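Sunday, teleop on the T-shirt fold, afternoon

Kwaku driving, me on logging. Wanted 9 clean demos of the first grab before Vasylyna needs the table. Got 6.

Main trouble is the approach. He comes in too high, then drops fast, and the wrist lags behind the handset. Turned the scaling down on the Drellura side, better but he says it feels like steering a barge.

Fingertips - blue tape again, both fingers. Redo it before each batch, it creases and then the grip changes halfway thru the set. Ask Nneka if the Rerden pads ever got ordered.

Start pose for the next lot: shirt in a heap on the right, hem towards the gripper, fingers low and to the left.
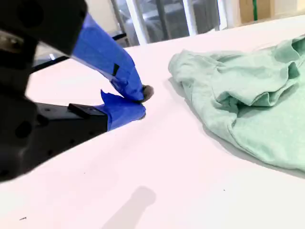
Episode 858 is bad, operator let go of the handset, dont train on it. Step limit now 2000, was stopping us mid-lift. Ebere to check the timestamps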